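Returning to hand sewing after years off, why do my stitches pucker?

Asked by Nayeli Lozano in Sewing and Mending

Hello all, hoping someone can put me right before I throw this lot in the bin. I used to sew quite a bit as a teenager (mostly taking up school skirts so they were shorter than my mum wanted) and then did nothing at all until this winter, when I decided I'd make a set of plain cotton napkins for my sister. Simple enough, I thought! Four sides, fold, fold again, hem.

Well, the first one looks like a lettuce leaf. The hem goes all wavy along the long edges and the fabric gathers up between stitches, so it won't lie flat even after I've pressed it. I've tried ironing it damp and I've tried ironing it dry. It goes flat on the board, I feel very pleased with myself, and by the time I've put the kettle on it's curled back up again.

I'm using white cotton from the market, no idea what weight but I'd say a bit thinner than a bed sheet, and ordinary polyester thread out of a tin I was given. The needle is whatever was in the tin as well. I'm doing a running stitch because it's the only one I really remember. My neighbour says it's the thread, my sister (who isn't supposed to know about the napkins but saw them on the table) says I'm pulling too hard.

Is it me or the materials? And is there any rescuing the one I've done? I've got 7 more to cut out and would rather not make the same mess each time.

Answer from Kobina Quartey
Marked as helpful by the asker

Your sister's right, I'm afraid, but your neighbour isn't completely wrong either, so you can keep the peace.

Nearly everyone who comes back to hand sewing pulls too tight. I certainly did. You get to the end of a run of stitches, you give the thread a good tug so it feels secure, and that tug shortens the thread inside the fabric. The fabric has nowhere to go so it bunches. Polyester makes it worse as it has a bit of stretch in it: you pull it, it lengthens, you fasten off, and then it shrinks back over the next few minutes. That'll be your kettle effect.

What I'd do is get some ordinary cotton thread, and cut it shorter than you think you need. Fingertips to elbow is plenty. I know it's a nuisance rethreading but long thread tangles and then you start yanking at it and we're back where we started. Run it through a bit of beeswax if you have any, or a candle stub at a pinch.

Then the needle. The one in the tin is probably an all-purpose thing that's too fat for thin cotton. You want a sharps in a small size (the bigger the number, the finer the needle, which confused me for ages). I've had a packet of Zadus ones going for a long time now and they're fine, nothing fancy, but any decent make will do you.

Now, tension, which is really what you're asking about. Load three or four stitches on the needle, draw the thread through until it just touches the cloth, and stop. Don't tug. Then lay the hem on the table and run your thumbnail along it, away from where you started, so the fabric spreads itself out along the thread. It feels silly and far too loose the first few times but it does come right. 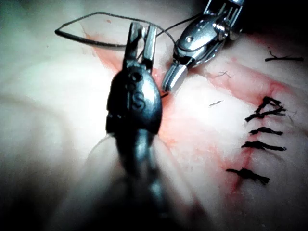
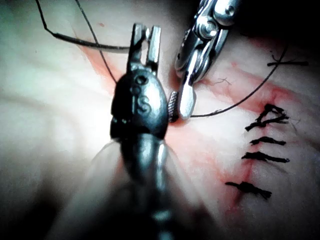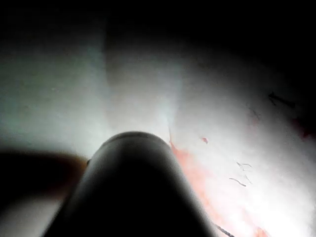

Do that every few inches all the way along and fasten off with two tiny backstitches on the spot, no knot. A knot on a napkin hem always ends up showing on the side you didn't want it to.

One more thing I'd check is whether your napkins are cut on the straight grain. Market fabric is often a bit skewed on the bolt, and if your cut edge wanders across the grain then it stretches as you handle it and you get waves even with perfect stitching. The easy way is to snip into the edge, get hold of a single thread and pull it gently until it puckers in a line across the cloth, then cut along that line. It takes forever on the first one and then you speed up. I'd wash the whole piece before cutting too, hot, and press it while it's still a bit damp.

For the one you've already done, snip the thread every few stitches along one side only and see if it relaxes. If it does, unpick the lot and start again with cotton. If that side's still wavy with the thread out then it's the grain, and I'd call that one a duster.

Good luck with it, and maybe hide the next one from your sister!

Answer from Mal-soon Ahn

Agree with most of that. I'd not use running stitch on a napkin at all though. It's weak, and the first time somebody catches a fork in it the whole side comes undone. Slip stitch or a small hemming stitch, worked from the wrong side, picking up one or two threads of the front. Takes me an evening for 4 napkins with the radio on.

Also mitre your corners. If you fold them square you've got six layers to push a needle through and you WILL pull too tight there, and it drags in the edges on both sides of the corner. Plenty of diagrams in library books. Practise on a scrap first.

I don't bother with beeswax.

Answer from Gun-woo Ra

just use a machine? 34 stitches on my old one and I've only ever used the straight one lol. would be done in an hour

Comment from Nayeli Lozano

Thank you all so much! No machine here Gun-woo, and no room for one, but I take the point.

Kobina, I snipped one side as you said and it relaxed straight away, so it was the thread all along (well, me and the thread). I've unpicked it and bought a reel of white cotton on Wednesday along with some finer needles. First side of the new hem is done and it's lying flat, and it was still flat after a cup of tea, which I'm counting as the official test.

Mal-soon, I had a go at a mitred corner on a scrap and got something more like a paper hat. Do you trim the point off before you fold or after?

Comment from Mal-soon Ahn

Before. Press all your folds in first, open them out, fold the corner in across where the creases meet, trim that to a short seam allowance and then fold the sides back in over it. Don't trim too close or it frays.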